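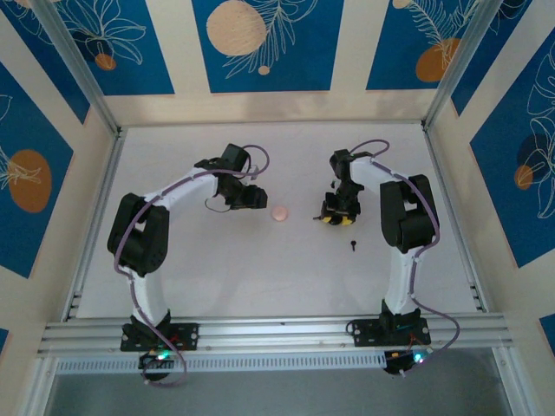
Unit 2 handout: Small parts on the bench
Instructor: Rima Bataineh

Most time lost in assembly goes to looking for parts. Before class, read the Sterninen notes on layout and bring your parts list.

Setting out

Use a light, plain surface. Dark screws and pins show up well on white and vanish on a patterned mat. Put down only what the next step calls for. Everything else stays in its tray, lid closed.

Leave space between parts. A disc and a pin set side by side can be picked up separately — pushed together, they get knocked over. Stand a pin on end only if it will stay there by itself.

Working order

Flat parts first, then fasteners. Check each part against the list as it leaves the tray. Up to eight parts may be out at once, fewer if they look alike.

Clearing

Return leftovers to the tray they came from. Wipe the surface with a dry cloth. Report missing parts to Elias Twal before you leave.

For next time

Write out a layout for the Vedden hinge, one page. Late work goes to Ayman Azar.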